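3.2 Presentation of the caps

The parts used in the study are small end caps of the kind pushed over rod ends and bolt threads. Each is a short tube, closed and rounded at one end and open at the other. We bought them from Kesska in a bag of 1000, all in the same bright red, and set aside any with torn rims before the first trial in September.

Caps were tipped into a white plastic tray from a height of 90 mm and left as they fell. We did not spread them by hand. In earlier work at Ulteck the parts were laid out in rows, which removes most of the difficulty of sorting them: a cap that touches its neighbour is harder to pick up than one lying by itself, and its open end is harder to find. Figure 2 gives a typical layout, with single caps, a close pair and a tight cluster in the same tray. 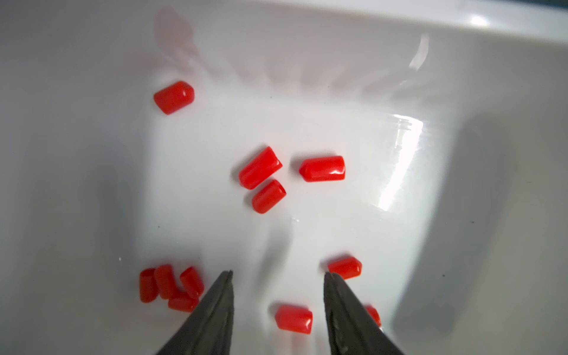

Figure 2. Red caps scattered on the floor of the white tray.

The sloping walls of the tray keep the caps on the flat floor, but the plastic is glossy and the caps also catch the light. Highlights on the upper side of a cap can be mistaken for the rim of the opening. We therefore recorded the direction of the open end only where the rim itself could be made out, and marked the remaining caps as unclear. Each layout was marked 3 times, and differences were settled by going back to the picture. Caps that were mostly hidden were left out of the direction results but kept in the totals given in Section 4.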